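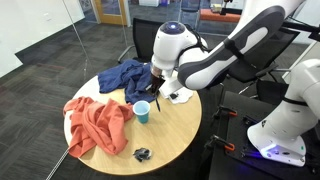 Sekcombe wrote on 2022-08-04:

> I still don't see why we are fighting the permit rule at all. The town
> asked for notice before a march, and the court said that was fine. Nobody
> was jailed. If people want to hold a sign in Gunness they can fill out the
> form like everyone else.

I read the ruling twice before answering this, and I think it says less than that.

The judge did not say the whole ordinance was fine. The judge said the town may ask for notice when a march will block a street. The part about standing on the sidewalk was sent back to the town council, and the council has until January to rewrite it. Until then the old wording stays on the books, and the police can still write tickets under it.

The old wording is the problem. It covers any gathering of 2 or more people "for the purpose of public expression." Read that the way it is written and a couple holding one sign outside the post office needs a permit. The form has to be in ten days ahead. By then the vote or hearing people wanted to speak about is often over.

As for nobody being jailed, that is true, but it is a fine of $285 for the first ticket, and it goes on your record as a misdemeanor. I know people on this list who stayed home in the spring on account of that.
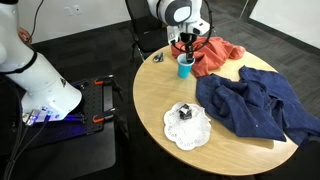

Can the town refuse a permit because of what the sign says? The ordinance leaves that open, and the clerk may turn down any event "not in the public interest," with no appeal short of going to court.

That line bothers me more than the fee does. A clerk who likes your cause will stamp the form and a clerk who doesn't can sit on it. It would be just as wrong if our side held the stamp.

On the petition: we have 498 signatures on paper. The charter says 200 valid ones are enough to put an item on the council agenda, so even if the clerk strikes a lot of them we should be all right. Please stop collecting on the old sheets. They are missing the line for the street address, and the clerk has already said sheets without it will be set aside.
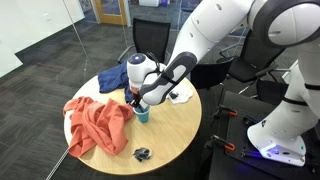 The new sheets have the address line and also the full text of the change we want, printed on the back. Sign in ink, print your name under it, and use the address where you are registered to vote. If you have moved and not updated your registration, do that first.

I would also ask people to keep the letters to the council short. One page, your own words, and say which section you are writing about. It is Section 4 for the sidewalk rule and Section 7 for the clerk's power to refuse - the fee is separate and we are not asking them to touch it this time.

Sekcombe, if you would support a notice rule for street marches only, then we may not be that far apart. I could live with that too. Send me the wording you have in mind and I will post it next to ours.

Hafþórsson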